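Visit to the Pondcombe contact centre

The family contact centre at Pondcombe held an open afternoon on May 16, 2021, and I went along with Roksolana Stasiv, who mediates for separated parents. Places were limited to 10 at a time and we had to book.

Staff took us through how a supervised visit is set up. Each parent comes in by a different door and they don't meet unless both have agreed to it in writing. A first visit lasts an hour.
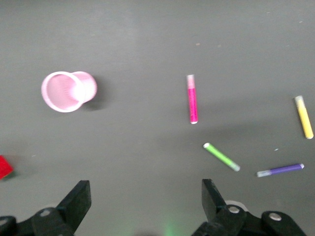

Handovers are the busiest part of the week. The centre dealt with 600 last year, most of them under court orders, and the waiting list now stands at 3 families. Roksolana asked what goes in the notes. Workers write down what was said and done, and leave opinions out.

Parking is poor, so use the Obeidat Road side. The next open afternoon is in December.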